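Control panel practice unit opens at Skavero Training Centre

Apprentices and adult learners at the Skavero Training Centre can now book time on a teal practice panel fitted with a green rotary selector numbered from 0 to 3. 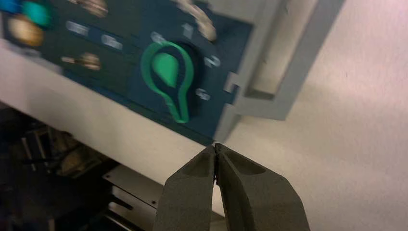
Purpose of the unit

The panel is intended for learners in the introductory plant operation course, which enrols 60 people this term. It will be used to teach the reading of selector positions, the order of start-up and shutdown steps, and the habit of calling out a setting before changing it. The unit was built by Sadowski, a local workshop, to a layout prepared by the centre's teaching staff.

"Learners have told us for some years that they reach their first placement without having put a hand on a selector," said Teresa Kaczorowski, head of technical programs. "The written material explains the positions well enough, but a learner should also know what it is to look at the pointer, say the number and move on to the next step."

The numerals are printed in white directly on the panel face, in an arc around the knob. Coloured caps are set elsewhere on the same surface. Course notes refer to each control by its colour and location, and learners are asked to use the same wording in their logbooks.

Bookings and supervision

Practice sessions are held in Room 2224 and are limited to 12 learners, working in pairs. An instructor will be present throughout. Learners should bring their logbook and arrive having read Unit 2 of the course notes. Closed footwear is required, as in all of the centre's workshops.

Ksawery Szewczyk, who coordinates the workshops, said evening sessions would be offered from October for learners who work during the day. Places will be allotted in order of application, with priority given to those who have a placement confirmed for this term.

Employers who send staff to the centre, including Grekora and Lonisetti, have been given a copy of the practice schedule. Other employers may request one from the front office.

Applications for the evening sessions can be made in person at the front office or through the learner's course instructor. The office closes at 4:30 p.m.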